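Keep the Small Room Plain
By Thắng Đồng
July 2025

Every few years the branch library in Torivside gets a little money, and every time the same argument starts about the small room at the back. It has one table and a door that shuts. People look at it and decide it needs something. The last plan wanted soft seating, a wall screen and a mural. I think the room should be left alone.

I have used it for most of my adult life. I did my taxes there, studied for a license there, and one December I wrote a eulogy there while the children's choir practiced on the other side of the wall. None of that needed a mural. It needed a surface at the right height and enough light to read by.

The trouble with adding things to a small room is that each thing tells you what the room is for. Put in a couch and it becomes a lounge, and the man with four folders of pension letters has nowhere to spread them. Put in a big screen and it becomes a meeting room, which means a booking system, and then it sits locked half the afternoon. A table doesn't choose between people. You can eat a sandwich at it or lay out a quilt pattern.

I know what the other side says. Plain rooms look cheap, and a town that spends nothing on its public rooms is telling people what it thinks of them. There is something in that. The old community hall on Requena Street was plain because it was neglected, and you could feel it as soon as you sat down. But paint that isn't peeling, a floor that gets swept and a chair that doesn't rock are all forms of spending. They just don't get a ribbon cutting.
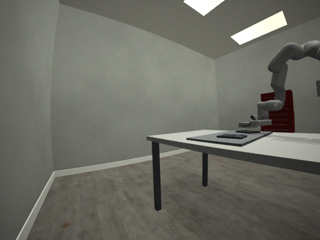 A white table on a gray plank floor, with a dark red cabinet by the wall.

Storage is the one addition I would argue for. Shared rooms go bad when there is nowhere to put things away. The extension cords end up on the windowsill, then the leftover flyers, and after a year the table is a shelf. A closed cabinet with drawers fixes most of this. I would even let it be a strong color, so that people notice it and use it.

The quote for the full makeover, as posted on the notice board, was $2,289. A cabinet, a good lamp and a repaired door closer came to $1,166. I'm not against spending the difference. Spend it on hours. The branch closes at five on the days when most working people could get there, and a handsome room behind a locked front door is no use to anyone who works until six.

I would also keep the walls bare, and I expect that to be the least popular part of this. A mural is somebody's taste, and the rest of us will have to sit with it for 20 years. Hang a corkboard in the hallway and change what's on it – that does more for local artists than one big picture that people stop seeing by spring.

The comment box at the front desk is open until the end of the month. Mine is already in it. I asked for the lamp, the cabinet and two later evenings a week.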